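skellura-sync

Lines up the streams from two hand-held grippers so you can train on both hands at once. I wrote it because I was sick of doing this by hand in a notebook, and then other people started asking for the notebook, so now it has a README and a version number (0.4, last touched Wed 8 October).

What it does

You give it a folder with a left recording and a right recording. It works out the clock offset between them, resamples the finger opening to the video rate, cuts the take into segments, and writes one file per segment with both views in it. That's all! It doesn't do pose tracking. I run Molix for that first, and skellura-sync just reads the pose file if it finds one.

Install

pip install -e .
skellura-sync check

The check command runs on a tiny test take and should finish with "ok". If it complains about ffmpeg, your ffmpeg is too old. Mine was too.

Basic use

skellura-sync align takes/kitchen --out aligned/
skellura-sync segment aligned/ --min-frames 176
skellura-sync view aligned/ --pair 12

Anything shorter than --min-frames gets dropped. I landed on 176 after a lot of fiddling with the kitchen takes, and you'll probably want something else for tabletop stuff.

The sample set

There are 666 paired segments in the sample download, all household chores, 2419 megabytes unpacked. Each segment has left.mp4, right.mp4, width.csv and a meta.json with the offset. The viewer will put up stills from a pair so you can look over the objects before you label anything, and I really recommend doing that with the bin segments, where both hands are busy over the same spot.

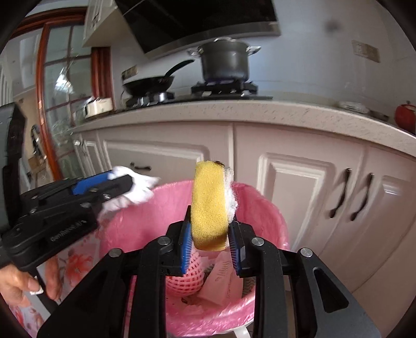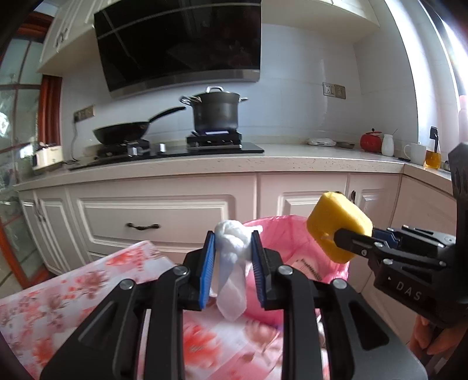 Kitchen bin segments: a yellow sponge in one gripper, something white and crumpled in the other, pink bag underneath.

Labels

Labels are per hand, so one segment can say "hold sponge" on one side and "hold bag" on the other. I tried one label for both hands back in July and it was a mess. Thin, floppy things (bags, cloths, wrappers) all go under "soft" for now. The classifier I trained mixes them up constantly, and 249 of the segments have a soft label that I fixed myself. Those have "checked": true in meta.json. The rest came straight out of the Ulico labeler, so treat them with some suspicion.

Known problems

- Offset search gets confused if neither gripper opens or closes in the first few seconds. Pass --search-all, go get a coffee.
- Motion blur on fast wrist turns. There's a --blur-score flag that writes a number per frame but doesn't filter anything yet.
- The other hand's gripper often shows up in view. If you're training a detector, mask it or give it its own class, otherwise it happily learns that grippers are objects.
- Bright windows push the exposure around. I don't correct for it.
- Windows paths with spaces break the viewer. Sorry, it's on my list.

Converting to other formats

skellura-sync export --to giannakopoulos writes the layout that the Giannakopoulos planner wants, with both hands in one action vector, left first. Double check the left/right order if you recorded with an older config, mine had them swapped!

Contributing

Open an issue with your meta.json attached and the command you ran. Small pull requests are great, big ones please ask first. Tests are in tests/ and take under a minute.

License is MIT for the code. The sample set has its own terms in DATA_LICENSE.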